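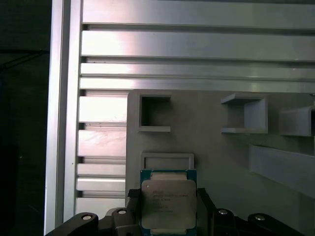 Server Maintenance Technician (fixed term)
Urkitz, Cleltari site
Reference: 986

Urkitz provides hosting and hardware maintenance for regional libraries and archives. Applications are invited for one full-time post in the hardware section, reporting to Feven Abdella, Section Lead.

The post is fixed term for 15 months. Hours are 37 per week, worked on a two-shift pattern, with one week in four on call. On-call weeks are paid at the standard supplement.

Duties

Replacement of processors, memory modules, power supplies and drives in rack-mounted servers.
Inspection of sockets and contact surfaces before fitting, and removal and renewal of thermal compound.
Recording of part numbers and serial numbers in the asset register (Pasaribu) on the same shift as the work.
Load and temperature testing of repaired units before return to the rack.
Packing and labelling of faulty parts for return under warranty.
Occasional travel to the Tultard store, which holds spares for the older units.

Requirements

At least 2 years' paid experience of server or workstation repair.
Working knowledge of static discharge precautions.
Ability to read wiring and board layout drawings.
Ability to lift 15 kg unaided.
Clear written English. Repair notes are read by staff on the other shift and must be complete.

A driving licence is useful but not required. Experience with a command line is an advantage. Training in the asset register is given during the first fortnight.

The server rooms are kept cool and are noisy. Hearing protection and antistatic footwear are supplied.

How to apply

Send a CV and a covering letter of no more than one page to Irfan Lumbantobing, Room 83, quoting the reference above. Applications close on 2021-08-14. Shortlisted applicants will be asked to complete a practical bench test lasting 90 minutes, followed by an interview with Feven Abdella and Horacio Vergara. Travel costs are repaid on production of receipts.

The successful applicant will start in November.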